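What I brought home from the Oberholzer open day: tips for shiny counters, tangled cords and stubborn shelves

Posted Nov 21, 2018

You know I will go to pretty much anything that has free coffee and lets me look at other people's work rooms. So when the Oberholzer shop over in Otville opened its doors for a robot demonstration, I was in the car before I had finished reading the flyer. I figured I would get an hour out of the house. I came home with four pages of notes on the back of a seed catalog, and most of them are about cleaning and storage (of course they are!).

The demonstration was part of something called the Villey project, and the idea is to get robot arms doing ordinary jobs on ordinary surfaces. Wiping, picking up, putting down, handing over. There were 15 of us in the group, a lot of us gray-haired, and we stood along the wall and asked nosy questions for most of the afternoon. I asked more than my share.

First thing I learned: before an arm does anything at all, the people running it clear the table, look it over and check where everything is. It took them longer than the job did. I laughed at first, and then I thought about how I start cooking with the mail still on the counter and a bag of onions on top of the mail. So that is tip number one and you can have it for free. Clear the whole counter before you start, even the things you think you can work around. I have been doing it since and I am quicker, I really am.

Now, the tabletop. I could not stop looking at it. Black and glossy with white marble-type veins running all through it, the kind of thing you see in a fancy powder room, and there it was with robot arms next to it.

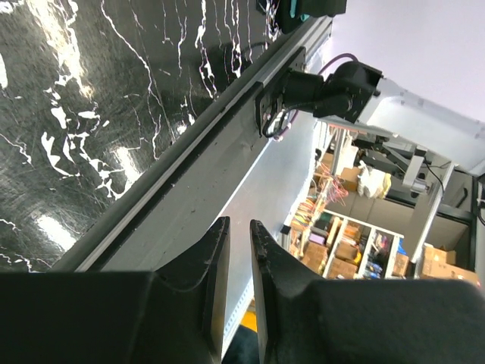
Gripper fingers at the ready, and that veined black top next to the rail.

If you own anything black and shiny you already know the trouble. It shows every single thing you ever did to it. Fine scratches, swirl marks, all of it, and the light bouncing off makes it worse. My sister-in-law put in a black counter and she has been mad at it ever since. So let's talk about swirl marks, and I'm going from my own kitchen here.

Get the crumbs off dry, and do that before you go near it with a wet cloth. Use a soft brush or a clean microfiber and just float it over the top with hardly any pressure. Crumbs and grit under a damp rag are what make the scratches. After that use a second cloth, a damp one, with one drop of dish soap in a bowl of warm water. One drop! More soap means more streaks, and then you're rubbing to get the streaks off, and there come your swirls.

Wipe in straight lines, back to front. I know we all learned to go in circles. Straight lines hide better on a shiny surface, and you can see where you've been. Finish with a dry cloth, again in straight lines, and fold it to a fresh side when it starts to drag. Wash your microfibers on their own with no fabric softener. I keep 26 of them in a drawer, which my husband thinks is too many, but he is not the one wiping.

And check your work from the side. Bend down and look across the counter toward a window or a lamp. Smears you would swear weren't there will jump right out.

Back to the arms. The pads on the gripper fingers get scuffed up at the tips, and I felt a real kinship there, being the owner of some very tired kitchen tongs. If yours have gone rough at the ends, keep them away from nonstick pans. Save them for the grill or for pulling jars off the top shelf, and buy a silicone-tipped pair for everything else. A couple of thick rubber bands wound around each end will also give you a good grip on a jar that's slick – take them off before the tongs go near heat.

Then there were the cables. One of the motors has a black cable with a purple sleeve on it, and it loops out and around with plenty of room to move. I asked why they didn't pull it tight and neat and was told that a cable on something that moves needs slack or it gets tugged at the plug. Well, I went home and looked at my stand mixer, which I drag out from the corner of the counter every time I use it, and the cord was stretched like a banjo string. Same with the vacuum and the sewing machine. So leave a loose loop, nothing tight near the plug end, and no sharp bends. Your cords will thank you.

The colored sleeve is a good trick too. I bought a pack of bright hair ties (a dollar!) and put one color on both ends of each cord behind the TV. Blue is the lamp, yellow is the router, red is don't touch. It took me around ten minutes, and that's counting the time I spent moving the cat.

They had a white shelving unit at the back, just packed. Cardboard boxes, little things in blue and yellow and red and purple, red and pink cables hanging in a bunch. I loved it! It made me feel so much better about my garage. But it got me thinking about how I'd want to handle a shelf like that, so here's what I do at home:

Bundle hanging cords by length first and by kind second. The short ones disappear inside the long ones if you don't.

Write on the short end of a cardboard box, the end that faces out. The top is no use once there's another box on it.

Leave a gap one hand wide on every shelf. You need somewhere to shove things while you hunt for the thing behind them.

Hang a cloth bag for odds and ends and empty it every May, when you do the windows anyway.

If boxes must live on the floor, put a couple of scrap boards under them first. Ask me about the water heater sometime.

One more for the workshop people. The arms are mounted on a long gray metal rail with a groove running down it, and I got very excited about that groove. You can buy rail like it by the length and slide fasteners along it wherever you want them. My neighbor helped me put a six-foot piece over my workbench and I have hooks on it for the hand broom, the level, both squares and the good scissors. When I want a hook somewhere else I loosen it, slide it and snug it back up. No new holes in the wall. Do run an old toothbrush down the groove now and then, as sawdust packs in there like you wouldn't believe.

They sent us off with a pamphlet from Nuleno, the outfit that put the afternoon together, and it says there will be another open day in the spring. I asked if I could bring 6 people from my quilting group and they said come ahead. Wear flat shoes, there's hardly anywhere to sit. And take a sweater, the room was chilly the day I went.

Next week I'm back to regular business with the oven racks and the baking soda question, since so many of you wrote in about it.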